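**Wrist cam grasp points on gathered denim - depth dropouts**

**fdaher** - 09:35

Running the Javport planner on cloth. Flat panels are fine. On elasticated or ruffled denim the grasp scorer picks ridges at random, and its top candidate jumps between frames with the arm stationary. Depth is filtered with a window of 33.

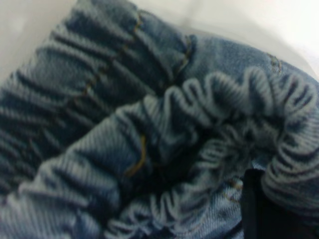 *Wrist view, finger at bottom right in the ruffles.*

Exposure is fixed. Scorer runs at 60 Hz.

**sturnent_ctl**

Your window is too wide. It flattens the pleats into one surface and the normals go to noise. Drop it and average over time.

**kelpline**

Disagree. At that range most stereo units are below minimum distance, so there's no depth worth filtering. I'd use colour. The tan topstitching stands out well against the blue, and a seam gives you a direction to align to.

**sturnent_ctl**

Stitching is in short pieces there. What does the detector do when a fold hides it?

**kelpline**

Holds the last estimate for 200 ms, then backs off and looks again. Drelberg's seam tracker does the same.

**fdaher**

Logged raw depth. Valid pixels drop to 35 percent on approach, so kelpline is right about range. I'll lock the candidate before the final move and try the seam cue after that. Branch is under Fouad Daher on the Ackermann mirror.

**sturnent_ctl**

Still reduce the window - it's wrong further out too.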